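**Gespräch zur Methodenstudie »Elastische Kleinteile«, Arbeitsbereich Manipulation, Ploller-Institut**
Stand: 21. August 2024

Gummibänder gehören zu den Gegenständen, an denen automatisierte Greifsysteme bis heute regelmäßig scheitern. Sie besitzen keine feste Form, haken ineinander und verändern ihre Lage, sobald ein benachbartes Band bewegt wird. Der Arbeitsbereich Manipulation des Ploller-Instituts hat im März eine Studie begonnen, in der zwei Roboterarme gemeinsam Beutel mit solchen Bändern öffnen, entleeren und wieder befüllen sollen. Die Projektleitung hat der Redaktion Auskunft über das Verfahren und den ersten Zwischenstand gegeben.

Ausgangspunkt sei eine Anfrage des Verpackungsbetriebs Fomgate gewesen, heißt es aus der Projektleitung. »Dort wird Kleinware aus Folienbeuteln bis heute von Hand umgepackt. Für uns war daran vor allem reizvoll, dass sowohl die Verpackung als auch der Inhalt nachgibt. In der Literatur wird meist nur eines von beiden behandelt.«

Das Verfahren trägt intern den Namen Nendosis. Es beruht auf ferngesteuerten Vorführungen: Eine Bedienperson führt beide Arme durch die Aufgabe, aus den aufgezeichneten Bewegungen und Kamerabildern wird anschließend eine Steuerung gelernt. Bis zum Redaktionsschluss lagen 239 verwertbare Durchgänge vor, verteilt auf 12 Anfangsanordnungen.

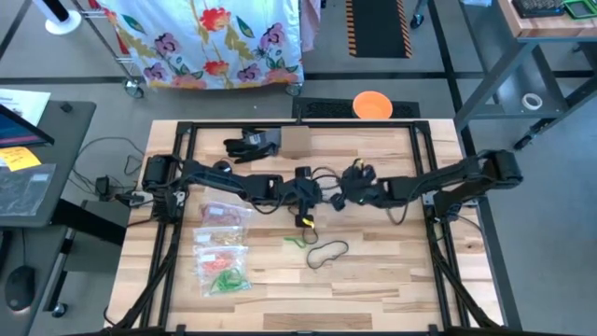
*Arbeitsplatz der Studie mit beiden Armen; links auf der Tischplatte die Beutel mit farbigen Bändern.*

Nach den Anfangsanordnungen befragt, verweist die Projektleitung auf das Versuchsprotokoll. Festgelegt seien darin die Lage der Beutel, ihr Füllstand und der Abstand zu den Armen. »Die Bänder selbst legen wir nicht aus. Wer eine bestimmte Verschlingung vorgibt, misst am Ende, wie gut das System diese eine Verschlingung beherrscht.« Einzeln liegende Bänder blieben während der Aufzeichnung auf dem Tisch und würden als Teil der Aufgabe behandelt.

Die eigentliche methodische Neuerung sieht der Arbeitsbereich in der Zerlegung der Aufzeichnungen. Jeder Durchgang wird nachträglich an den Stellen geteilt, an denen ein Arm Kontakt zur Folie aufnimmt oder verliert. Die Abschnitte werden getrennt gewichtet. Kurze Kontaktphasen, die in einer gewöhnlichen Auswertung kaum ins Gewicht fallen, erhalten dadurch mehr Einfluss auf das Lernergebnis.

»Das Halten des Beutels ist zeitlich der längste Teil und zugleich der uninteressanteste«, erläutert die Projektleitung. »Die Schwierigkeit liegt in dem kurzen Moment, in dem der Greifer die Folie fasst, ohne ein Band mitzunehmen.«

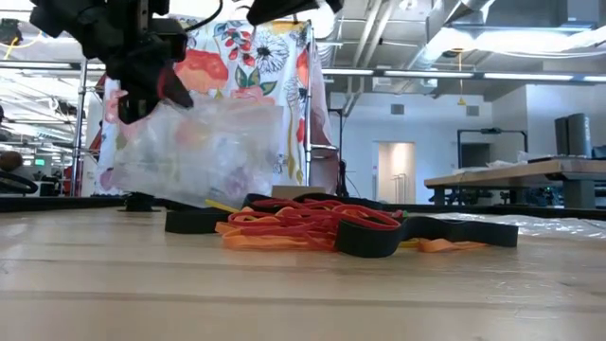
Schwierigkeiten bereite weiterhin der Übergang zwischen Beutel und Bändern. Durchscheinende Folie werde von den Kameras je nach Beleuchtung sehr unterschiedlich erfasst, und Farben, die durch das Material hindurchschimmern, würden von der Bildauswertung gelegentlich dem Inhalt auf dem Tisch zugerechnet. In 11 Durchgängen der Vergleichsreihe habe das System aus diesem Grund nach einem Band gegriffen, das sich noch im Beutel befand. Breite schwarze Bänder seien davon weniger betroffen, neigten jedoch dazu, sich aufzustellen und den Blick auf schmalere Bänder zu verdecken.

Als Vergleichsmaßstab dient das Kulkarni-Protokoll, das der Arbeitsbereich bereits in einer früheren Untersuchung zu Textilien eingesetzt hat. Bewertet werden darin der Zustand am Ende des Durchgangs und die Zahl der Nachgriffe. Gegenüber der ungewichteten Auswertung sank die mittlere Zahl der Nachgriffe je Beutel um 2. Die Projektleitung mahnt zur Zurückhaltung: »Wir haben an einem einzigen Arbeitsplatz gemessen. Ob sich der Wert an anderer Stelle bestätigt, ist offen.«

Eine Wiederholung der Messreihe bei Fomgate ist vereinbart, der Zeitplan wird derzeit abgestimmt. Vorgesehen ist außerdem, die Teilungspunkte künftig automatisch zu bestimmen. Bislang werden sie von zwei Personen unabhängig voneinander gesetzt und bei Abweichungen gemeinsam geprüft. Die Aufzeichnungen sollen nach Abschluss der Prüfung samt Protokoll über das Datenverzeichnis des Instituts zugänglich gemacht werden.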